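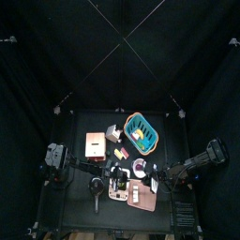 Can a robot learn to lay a kitchen table from people who keep changing their minds halfway through?
It can, provided the changes of mind are labelled. A two-armed system trained on demonstrations with their hesitations left in finished more of its tasks than one trained on tidied recordings, according to work released this July by the Woma group in Clerkemville.

CLERKEMVILLE — Researchers at Woma have published a training method that makes deliberate use of the parts of a demonstration most people would rather delete. The method, called Magsi, takes recordings of human operators steering a pair of robot arms through small household jobs and keeps the dithering: the reach that goes to the wrong side of the bowl, the pause over the frying pan, the second thoughts.

Standard practice is to cut all of this. An operator who fumbles is asked to start again, and the fumbled version goes in the bin. The resulting library shows robots a world where everybody knows what they are doing. The robots then go out into the other one.

"We had a shelf of recordings marked as rubbish and a policy that fell apart the moment its gripper was a finger's width out of place," said Sadia Sandhu, who led the study. "It took us an embarrassing length of time to connect the two."

How it works

Magsi splits each recording into short stretches and gives each stretch one of 3 tags: going, stuck, or putting it right. The tags are applied by a small model trained on the operators' own button presses. Operators were given a foot pedal and told to tap it whenever they regretted something. Most took to the pedal quickly. One is said to have worn through the rubber.

During training, the main model learns to copy the "going" and "putting it right" stretches. It never copies the "stuck" ones, but it does get to see them, so that it can recognise the sort of trouble that comes before a recovery. At run time it guesses which of the three states it is in and acts accordingly. There is no separate planner and no human on standby with a hand over the keyboard, though there was one for the first fortnight.

The study used 1000 demonstrations, all collected on one tabletop with toy food, blocks and pieces of play kitchen. Toys suit this sort of work. They come in awkward shapes and survive being dropped, and a plastic aubergine can be picked up all afternoon without anybody having to cook it.

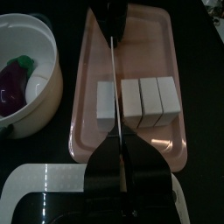 Words: Liam Lambert, Woma press desk
Research contact: Sadia Sandhu

What was tested

The team set both versions of the system the same list of 124 trials. These were ordinary pick-and-place jobs: put the fruit in the basket, move a block on to the tray, take the aubergine out of the pot. In each trial something was shifted slightly once the arms were already moving. A tray might be nudged, or a block turned, usually by a researcher with a long stick and a clear conscience.

The version trained on clean recordings completed 49 of the trials. The Magsi version completed nearly twice as many. Both were trained for the same length of time on the same hardware, and the clean version was given extra recordings to make up for the footage it had lost in the edit.

The gap was widest on jobs where small items stand close together. White blocks pushed up against one another on a tray are a good test of patience for a two-fingered gripper, which needs room on either side of whatever it means to hold. The clean-trained system tended to press down on the row, close on nothing and carry its nothing carefully to the destination. The Magsi system was more likely to stop, back off and come in from another angle.

It was also slower. On trials that both versions completed, Magsi took longer in most cases, and a handful of its attempts consisted largely of reconsidering. The paper gives these their own section, under the heading "Excessive doubt".

"There is a setting for how readily it decides it has made a mistake," said Sandhu. "Turn it up too far and it won't let go of a block at all. It hovers. We have all worked with someone like that."

Cameras and contact

Each arm's wrist camera sees the objects from close by, with the gripper's own fingers taking up a fair share of the view. A second viewpoint looks down on the table from above the arms. The team tried removing each in turn. Without the wrist views the system could no longer tell when it was stuck. Without the overhead view it knew perfectly well that it was stuck but had very little idea what to do next.

No touch sensing was used. Reviewers asked about this, and the authors agree that it would probably help.

What it doesn't do

The results come from a single tabletop and a limited set of toys. The method has not been tried with liquids, cloth, real food or anything sharp. It has not been tried in a kitchen. Pots and pans were included in the demonstrations, but nothing was heated in them, and the group would be grateful if headlines could avoid the word "chef".

The pedal is another weak point. Operators differ in what they regret. Two people given the same task would tap at different moments, and one tapped so rarely that the recordings had to be tagged again by hand. Work is under way on a version that needs no pedal and finds the hesitations from the movement of the arms alone. Early attempts confuse being stuck with being careful.

Availability

The paper, the training code and the full set of tagged recordings are available from the Woma website. The stuck stretches are included. Operators were asked whether they minded having their worst moments released for general use, and all agreed, one of them after seeing everybody else's.

The next round of the study will be run with Drostula, whose workshop is also in Clerkemville and whose tables are a different height. That is the main attraction. The Woma arms have only ever known one table, and the group would like to find out how much of what they have learned is about handling objects and how much is about that table.

Demonstrations for visiting press can be arranged in the mornings. Visitors may use the stick.

Notes to editors

Magsi is the name of the method and is written with a capital M only. It doesn't stand for anything, although several suggestions have been received.

A trial was counted as complete if the named object was resting in or on its target when the time limit expired. Objects that arrived and then rolled off again were counted as failures, over some protest.

Requests for interviews, figures from the paper and further footage should go to Liam Lambert at the Woma press desk. Requests to borrow the arms should not.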